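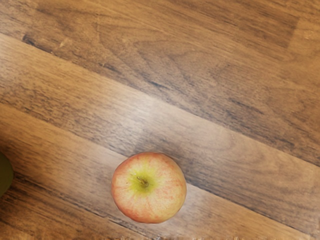
The roadside honesty box is a business model that would get you laughed out of any bank in the country, and on the road between Zavura and the Hirodar turnoff there are more of them than there are letterboxes. You slow down, you squint at a hand-lettered sign, you post your coins through a slot in an old ammunition tin and you drive off with a bag of whatever the tree did this year. What the tree does is rarely what the supermarket wants. Supermarket apples are red in the way fire engines are red. An apple from a stall is more likely to be a pale yellow thing with a peachy flush, salmon at the top and a bit blotchy down one side, slightly wider than it is tall, like most of the people selling it.

I spent the better part of a fortnight in July driving this road, which is not a good month for it. Half the stalls were shut for winter and the other half were down to lemons, horse manure and jam. I now own a great deal of jam. I also own a pumpkin the size of an esky, bought outside Llanos from a trestle table with a sign reading PUMPKINS $2 OR TELL US WHY NOT.

The signs are the real literature of the district. Nearly all begin politely. "Please pay what is marked." Then something happens, usually involving a carload of people from the coast, and a second line goes on in a different pen. "We can see you from the kitchen." By the third line there is often a Bible reference. One stall past the Water bridge (the creek is called Water, the settlement is called Water, and the locals have heard all your jokes) has been adding to its sign for so long that it needed another sheet of ply, and then a roof to keep the rain off.

Does anybody pay? Mostly, yes. A grower at the Hirodar end keeps a school exercise book in which every bag put out and every coin taken has been written down in biro. Last season she put out 1,073 bags of fruit and was short on fewer than she'd lose to cockatoos in a bad week. Another bloke told me he comes out ahead, as few people carry the right change and fewer still have the nerve to shake a stranger's tin for the difference. He has priced everything at odd amounts ever since. He described this as community spirit.

The council, naturally, has views. Under the roadside trading policy, a stall must sit well back from the bitumen, may not obstruct a culvert and requires a permit, renewable every year. Everyone I asked about the permit became suddenly interested in the weather. The policy also asks for "adequate customer parking", which on most of this road means a patch of gravel and a ditch you find with your front wheel.

What worries the stallholders more is cash, or the lack of it. City visitors pat their pockets, look stricken and hold up a phone. A few stalls have taped bank details inside the lid – trusting, even by local standards – and one at Llanos has a laminated QR code that opens a page about worming sheep. The owner knows. He says people generally read a bit of it and then leave a fiver.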